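How I wash new red clothes without turning everything pink

Posted 27/06/2024

I ruined 66 dollars' worth of white towels back in February with one red sweatshirt, so now anything red gets its own routine at my place. It takes a little patience the first time and hardly any after that!

What you need: a laundry basket, a white rag, mild liquid detergent and a color catcher sheet (I buy the Skitwood ones, but any will do).

Test it first. Dampen the rag, press it on an inside seam and hold it there for a minute. If the rag comes up pink, the dye is still moving and the piece gets washed by itself. If it stays clean, you can put it in with other darks.

Check the trim too. White linings and white bands are the sneaky part - the red can bleed right into them while the thing sits there damp. So don't soak it, and don't leave it in the drum when the cycle is done.

Empty the pockets, close any zippers and turn it inside out. Then I set the basket right up against the front of the washer so I'm not dragging sleeves across the floor. 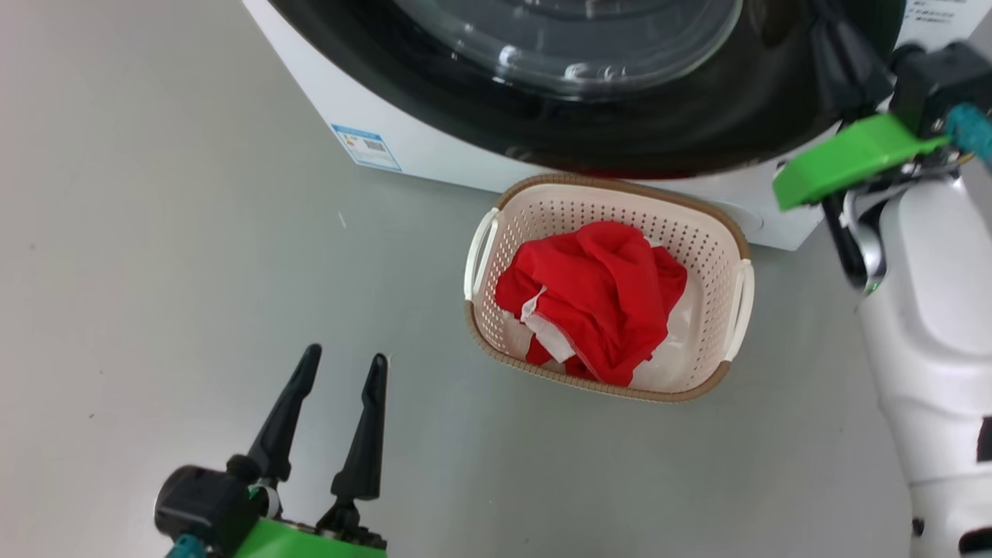
Red laundry in the basket, in front of the washer.

Load it loosely with the color catcher, pick cold and a short cycle, and go easy on the detergent. Mine is a front loader and a small capful is plenty.

Hang it up right away, away from direct sun, with the white parts pulled flat so they don't rest on the red. Repeat the rag test before the next wash. My sweatshirt needed three solo washes before it passed, and the Enville blanket I bought later passed on the first try.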